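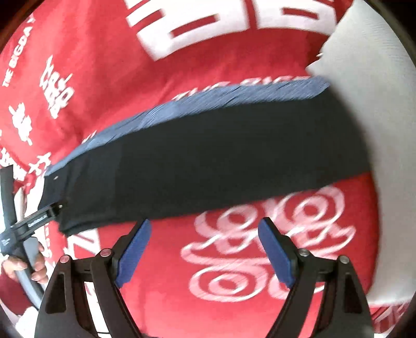
Lashari out of Trikero main event, Drummond gets the title shot

Fahad Lashari has withdrawn from Saturday's main event at Trikero Fight Night in Dusmont after injuring his left hand in training. Bantamweight contender Drummond will take his place against champion Drundach.

The promotion confirmed the change in a short statement to ticket holders. Lashari was hurt in his last hard sparring session before the cut and had scans the next morning. Doctors told him not to punch with the hand for six weeks.

"I wanted to fight with it anyway," Lashari said. "My coach said no, the doctor said no, and then my wife said no. I'll be back when it's healed."

It would have been the second meeting between Lashari and Drundach. The first went the full five rounds and ended in a split decision for Drundach, with Lashari taking the last two rounds on every card. He has won both of his fights since then, the most recent by rear-naked choke in June.

Drummond was already on the card in a three-round fight and has been training since spring. He accepted the new bout by phone and will now have to prepare for two more rounds. He is a southpaw, the same as Lashari, so Drundach's camp says the game plan will stay mostly the same.

"He kicks more and wrestles less," Drundach said. "We have seen plenty of him. I don't need to change my whole camp for this."

Drummond's original opponent has been moved to the next event and will receive his show money. No replacement bout will be added, and the main card goes ahead with four fights instead of five. 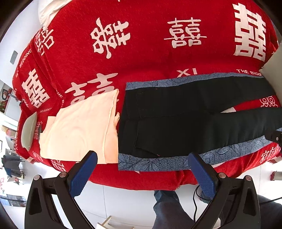 Trikero Fight Night takes place Saturday in Dusmont.

Drundach is making the second defense of the belt he won last year with a body shot in the third round. He has not been stopped as a professional. Drummond's only loss in his last six fights came by decision, in a bout he took up a weight class.

Both men must weigh 135 pounds or less, with no one-pound allowance for a title fight. If Drummond misses weight, the bout will go on over five rounds, but he will not be able to win the belt.

Ticket sales had closed before the change was announced, with all 1587 seats sold. The promoter has since released 76 more on the upper level, where the view had been blocked by a camera platform that is now being moved. Those seats are $100 each. Floor seats at $200 are gone.

Anyone who bought a ticket to see Lashari can ask for a refund until noon the day before the show. Requests have to go through the box office where the ticket was bought.

Lashari will be in the building on Saturday to corner a teammate on the undercard. The promotion says he remains next in line for the winner, though no date has been set and the hand will have to be cleared first.

Doors open at 5 p.m., with the first prelim at 6 p.m. The main card starts at 8 p.m.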